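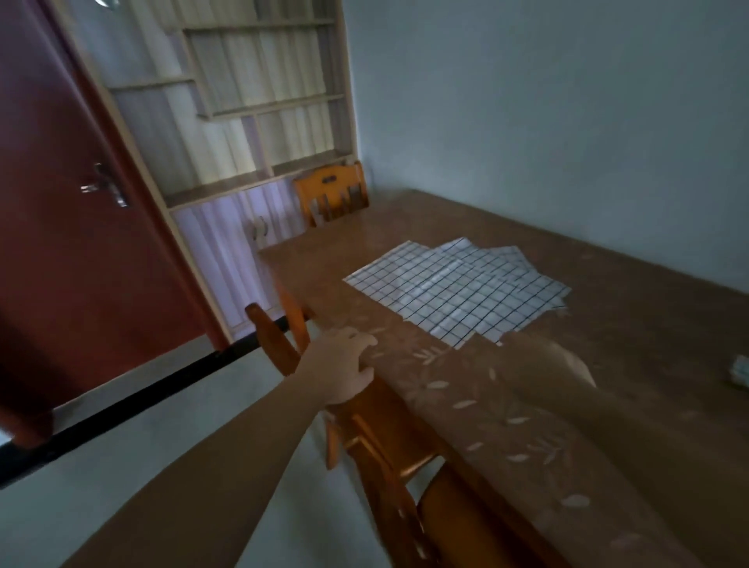
Ein Tisch ohne Decke sei nur ein Brett mit Beinen, hieß es einmal in der Zeitschrift Perron, und wer Gäste habe, solle zuerst an das Tuch denken und danach an die Teller. Die Bemerkung wird in der Literatur über Tischwäsche gern zitiert, obwohl sie schon bei Erscheinen Widerspruch fand.

Tischdecke

Eine Tischdecke, auch Tischtuch genannt, ist ein flächiges Textil, mit dem die Platte eines Tisches ganz oder teilweise bedeckt wird. Sie schützt die Oberfläche vor Kratzern und Flecken, dämpft das Geräusch von Geschirr und dient dem Schmuck des Raumes. Im engeren Sinn bezeichnet man als Tischtuch das Tuch für die Mahlzeit, während die Decke auch zwischen den Mahlzeiten liegen bleiben kann. Im heutigen Sprachgebrauch wird diese Unterscheidung selten beachtet.

Material und Bindung

Traditionelle Tischtücher bestehen aus Leinen oder Baumwolle. Halbleinen verbindet eine Kette aus Baumwolle mit einem Schuss aus Leinen. Für festliche Tücher verwendet man Damast, bei dem das Muster durch den Wechsel von Kett- und Schussatlas entsteht und je nach Lichteinfall heller oder dunkler wirkt. Seit dem 20. Jahrhundert sind Mischgewebe mit Polyester verbreitet – sie knittern weniger, nehmen aber Feuchtigkeit schlechter auf. Wachstuch ist ein beschichtetes Gewebe, das feucht abgewischt wird.

Maße

Der seitliche Überhang beträgt bei alltäglichen Decken meist zwischen 20 und 24 Zentimeter. Bei festlichen Tafeln kann er bis zur Sitzfläche der Stühle reichen oder tiefer. Für die Berechnung wird der Überhang zweimal zur Länge und zweimal zur Breite der Platte addiert. Bei ungesäumter Ware rechnet man zusätzlich den Saum und das Einlaufen bei der ersten Wäsche. Runde Tische können mit runden oder quadratischen Decken belegt werden; bei den quadratischen hängen die Ecken länger als die Seiten.

Verwandte Formen

Unter der Decke liegt manchmal ein Molton, ein weiches, gerautes Baumwollgewebe, das das Verrutschen verhindert. Die Mitteldecke wird quer oder diagonal über das Tischtuch gelegt und lässt sich schneller wechseln. Der Tischläufer ist ein schmaler Streifen, der in Längsrichtung liegt. Das Platzdeckchen, auch Set genannt, ersetzt die Decke am einzelnen Gedeck.

Herstellung in Hondomov

In Hondomov wurde Tischwäsche lange in Heimarbeit gewebt. Später übernahm die Weberei Tevik den größten Teil der Aufträge und stellte auf 50 Webstühlen vor allem karierte Ware her. Bekannt wurde das Muster Keteck, ein Karo mit fünf farbigen Fäden am Rand. Jährlich im Mai findet im Ort ein Leinenmarkt statt, auf dem auch ältere Stücke gehandelt werden.

Pflege

Weißes Leinen kann bei hoher Temperatur gewaschen werden, gefärbtes nur nach Angabe des Herstellers. Gebügelt wird leicht feucht, Damast zuerst von links und danach von rechts. Gestärkte Tücher werden für die Lagerung gerollt – an den Falzstellen kann die Faser sonst brechen.

Siehe auch: Serviette, Molton, Damast, Heimtextilien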